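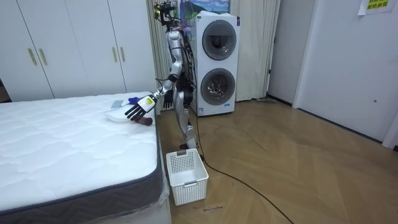 2. The room and the bed

Our project studies how small things are cleaned from a bed before the sheets go on. We worked in February in one bedroom of the Bolport flat, where the washer and dryer stand one on top of the other beside the curtain. The mattress was left without any cover. A white laundry basket was on the floor next to it.

The quilted top was the main difficulty we expected. Shiyu Meng wrote in our plan that small pieces may sit in the low lines between the puffed parts, so a flat cloth would pass over them. For this reason we chose a hand brush and a dustpan.
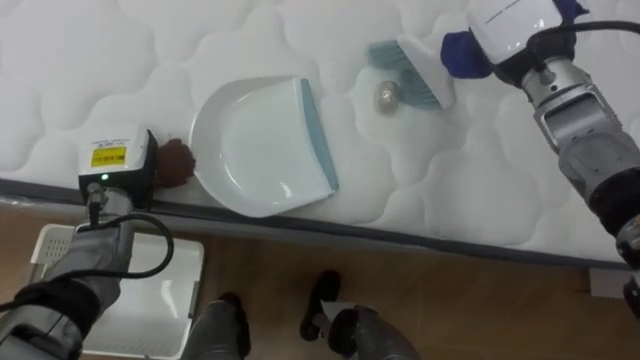
The light blue strip on the lip of the dustpan is also useful to us, as it makes the edge easy to find on a white surface. Dehua Peng suggested brushing along the stitching first and across it second. We will compare both directions in section 3.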